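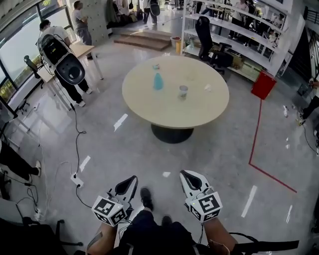
Reading time: 2 min

Re: [homebrew-list] Dark malt for the winter stout, and has anyone used Isent yeast?

On 2022-08-30 a list member wrote:
> Thinking of a stout for December and I'd like it less ashy than
> last year's. I used 709 g of roast barley in a 31 litre batch, all
> mashed from the start. Would cutting it back be enough? Also,
> Okabe has the Isent dry yeast in again. Any good in dark beers?

Oh, it's lovely in dark beers! I pitched it into a porter in autumn and have been raving about it ever since. It leaves a bit of body behind and there's a plummy thing going on that I never got from my old standby. Go a touch cooler than the packet says if you can manage it.

On the roast barley, drop to 500 g and hold it out of the mash until the last ten minutes. You still get the colour (mine was black as a boot) but the burnt edge softens right off. If it still tastes thin in the middle, try swapping a bit of your pale malt for flaked oats. I've done that twice now and loved it both times.

Mash at 70 if you like it chewy. I know that's high and somebody will tell me off for it, but I'm drinking the results, so there.

Has anybody tried the smoked malt from Altow? I bought a small bag for my neighbour's birthday brew and the smell when I opened it was glorious, like bacon and campfire. We're tossing up whether to put it in a brown ale or go the whole hog with a smoked lager. Leaning lager, if the fridge is free.

Please post your final recipe, I'd love to brew it alongside you and swap bottles.

Cheers from the shed

Recent on this list
- Fasent bottle capper, spare springs?
- Cleaning flavour out of old hoses
- Hop swap, leftovers going free
- Ginger beer that won't carbonate

This site uses cookies to remember your archive settings. OK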